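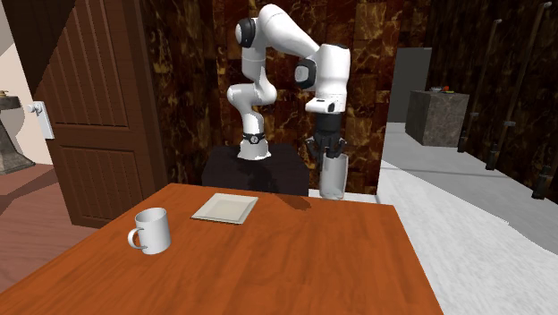
Section 4. Setting Up the Table Task in the Simulator

This section covers the table task used by the Heffernan Robotics Club in the November round. Complete Section 3 (installing the Rarkeo simulator and the club files) before you start. Teams that worked through the older handout should discard it. The step order has changed and the old start file will not load.

4.1 What the task contains

The scene file loads one arm on a black pedestal, a wooden table in front of it, and three objects: a mug, a square plate and a tall glass. The arm carries a two-fingered gripper. The room around the table is scenery. It has no effect on scoring, but the arm will stop if it touches any part of it.

A run consists of picking up the glass by the rim, carrying it to the plate, setting it down upright and returning the arm to the rest pose. The mug is an obstacle. It must be standing at the end of the run.

4.2 Loading the scene

1. Close any other scene that is open. Two scenes running together will share one clock, and the log will be useless.

2. From the File menu, choose Open Scene, then table_task.

3. Enter your team number when asked. Team numbers were handed out by Qistina Yeoh at sign-up. Do not make one up for practice runs; use 959, which is reserved for testing and is left out of the results.

4. Wait for the status line to read Ready. On the older lab machines the wall and floor textures load last, and the arm may not respond until they have.

5. Press Reset once. This puts the objects back at their start positions and clears the contact counter.

Note: Reset does not clear your own program. Use Unload for that.

4.3 Setting the gripper

1. Open the Gripper panel and set the mode to Position. Force mode is not supported in this version.

2. Turn the wrist until the fingers point straight down.

3. Set the approach height to 11 cm above the rim of the glass. Lower values work from some directions, but the fingers tend to clip the rim when the arm comes in from the side.

4. Lower the gripper until one finger is inside the rim and one is outside, then close it in small steps. Stop when the contact light turns green.

5. Raise the arm slowly and watch the glass. If it tilts, lower it, open the gripper and repeat step 4 with the fingers placed a little deeper.

Caution: Do not close the gripper at full speed on the glass. The simulator treats it as a hard contact and pushes the glass through the fingers. The run is then marked as a drop, even if the glass lands upright.

4.4 Carrying and placing

1. Lift straight up before moving sideways. The path planner does not check for the glass hanging below the fingers, only for the arm itself.

2. Set at least one waypoint between the lift and the plate. Keep it clear of the mug.

3. Stop over the center of the plate and lower the arm at the Slow setting. The plate has a raised rim. A glass placed with its base across the rim will usually fall when released.

4. Open the gripper fully, then move straight up. Moving sideways first is the most common cause of a lost run.

5. Send the arm to the rest pose and press Stop. The timer runs until Stop is pressed.

Note: The plate does not line up with the table edge in the start layout. If your program reads its angle, check which corner it reports as corner 1. Alcides Salazar has added a short test script, plate_check, to the shared folder.

4.5 Saving a run

Each team may submit five runs. Save the log after each one with File, Save Log. Logs saved after a Reset are empty and cannot be recovered. Questions about scoring go to Ritva Lindqvist; problems with the lab machines go to Maeve Dunne.

Scene file last changed 6th March – check the date in the About box if your arm starts in a different pose from your teammates'.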